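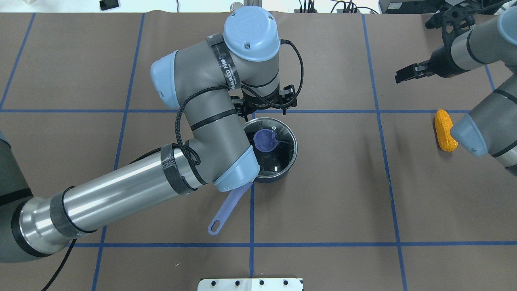 *Brosten Household Notes, No. 457*

## Painting an interior door without taking all week

A door is a small job that people stretch into a long one. Most of the time goes into waiting between coats, so plan around that and start early. If the first coat is on by 9 in the morning, a latex door can usually have its second by late afternoon. Check the recoat time on your can and go by that.

### Off the hinges or on

Off is better if you have the space. Paint lying flat doesn't run. Pull the bottom hinge pin first and the top one last, with somebody holding the door. If a pin is stuck, put a nail up through the bottom of the hinge and tap it.

Solid doors are heavy. If yours is solid and you're on your own, leave it hanging, wedge a shim under the outer corner, and use thinner coats.

Mark the top edge in pencil before you carry it anywhere ("hall closet," "back bedroom"). Old houses settle, and two doors that look the same often won't trade places.

### Hardware

Take the knob off. Taping around it takes nearly as long and looks worse. Put the screws in a sandwich bag and tape the bag to the knob. Hinges can stay on the door if they're wrapped in good tape and trimmed with a sharp blade. If they already have paint on them, soak them overnight in warm water with a little dish soap and most of it will peel. Dry them right away or they'll rust.

### Washing and sanding

The area around the knob is greasy even when it looks clean. Wash the whole door with a degreasing cleaner, rinse it, and let it dry.

Scuff the old finish with 150 grit. You only want to take the shine off. Fill dents with lightweight filler, let it harden, and sand it flush. Sand again with 200 or close to it between coats -- a few light passes, then wipe off the dust with a damp cloth.

If the house was built before 1978, test for lead before you sand anything.

### Primer

Bare wood, filler, stains and old oil paint all need primer. To find out if the old paint is oil, rub a spot with a cotton ball and rubbing alcohol. Latex will soften and come off on the cotton. Oil won't. A bonding primer goes over oil without trouble, though you still have to sand.

### Order of painting

For a paneled door:

1. The molded edges around each panel
2. The flat part of the panels
3. The center upright
4. The crosspieces, top to bottom
5. The two long sides
6. The outer edges

Go with the grain. Look back over the corners of each panel after five minutes, which is when drips show up. A 2-inch angled brush does the panels, and a small foam roller does the rest. Flat doors can be rolled from end to end and then brushed lightly in one direction.

### Before you hang it

Dry to the touch is not cured. Doors painted in the morning and shut that night will stick to the stop and pull paint off when you open them. Leave it open for a day or two if you can. If you can't, rub a little paste wax on the stop.

### From readers

Mohit Tripathi drives a long screw into each end of the door and rests the screws on sawhorses, so he can flip it and paint both sides the same day. The holes are in the top and bottom edges and don't show. Get a helper for the flip.

Hala Abdel Hamid keeps leftover paint in a small glass jar with the room and the color name on the lid. She fills it to the top, since air is what makes the skin form.

*Next number: sticking windows, and what to do about painted-over sash locks.*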